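Clunora 219 Practice Amplifier – Review

Reviewed by Aparecida Sampaio

The Clunora 219 is a 60-watt combo amplifier aimed at players of hollow-body and archtop guitars. It has one channel, one ten-inch speaker and a closed cabinet. I used it for most of April, at home and on a standing trio date, with two guitars: a Calvo archtop with a single floating pickup, and a thin-line semi-hollow with humbuckers. Both were strung with flatwounds.

The front panel carries gain, bass, middle, treble, reverb and master. There is no presence control and no bright switch. A three-position rotary switch labeled Body sets a low-cut filter ahead of the preamp. Position one is flat. Position two takes out enough bottom to stop an archtop from booming on the low G. Position three is too thin for anything but rhythm work behind a bass player. I left it on two nearly the whole time.
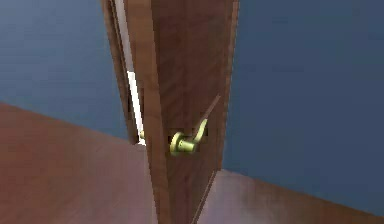 Vol. 7, No. 3

Clean headroom is the main reason to consider this amplifier. With the Calvo plugged straight in and gain at a third, chords stay separate up to the level of a drummer using brushes. With sticks, the limit comes sooner. The output stage flattens before the speaker does, and the result is a slight compression on block chords that some players will like. Single lines are not affected until much later.

The middle control is centered lower than on most combos of this size. Turned up, it adds weight to the wound strings and leaves the B and high E where they were. It took me two rehearsals to stop reaching for the bass knob first. On the semi-hollow, with its hotter pickups, I ran middle below noon and gain lower still.

Treble is smooth and does not reach very high. Anyone who wants pick attack on fast bebop lines may find the top a little closed. A change from flatwounds to half-rounds fixed this for me at once, at the cost of more finger noise.

The reverb is digital and has one setting, a short plate. Up to about ten o'clock it is good. Past that the decay turns grainy, and on a sustained minor ninth the tail can be heard to step. I compared it with the spring tank in my older Imasine combo, and the Imasine wins easily on ballads. The Imasine also hums, and the 219 does not.

Noise performance deserves a paragraph of its own. At playing volume with the guitar turned down, I could hear the fan in my computer over the amplifier. On the trio date, the stage shared a circuit with the bar refrigerators, and the noise floor rose only slightly.

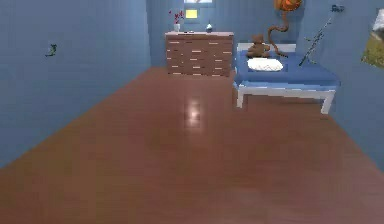

Room, wide view.

The rear panel has a balanced line output with a ground lift, an effects loop, a headphone jack and an extension speaker jack. The line output is taken before the master control, so the house level stays put when the stage level changes. The speaker simulation on it cannot be turned off. It is darker than the real speaker, and our engineer added a small shelf above 3 kHz. The headphone output uses the same simulation and is good enough for transcribing.

I also tried the extension jack with a Skeronura cabinet, a single twelve in a ported box. The bottom end fills out and the amplifier sounds one size larger, though the port is loose below low A. Body position two helps here as well.

Construction is solid. The corners are metal, the handle is bolted through, and the knobs are stiff enough not to move in a gig bag. The power inlet sits very close to the extension jack, and a right-angle plug will not fit beside it. The pilot light is too bright for a dark club – I put tape over mine. The cover is extra. The footswitch jack controls reverb only.

List price is $753. Street price where I looked was lower, and the cover adds a little back. At that price the competition is mostly modeling amplifiers with far more sounds and less clean power. A player who needs one clean sound for standards, with a usable line output, should hear the 219 first. A player who doubles on funk dates and needs any kind of overdrive should look elsewhere. The gain control past two o'clock produces a hard, buzzy clip, and I found no use for it.

Tested with serial number 200. Firmware does not apply.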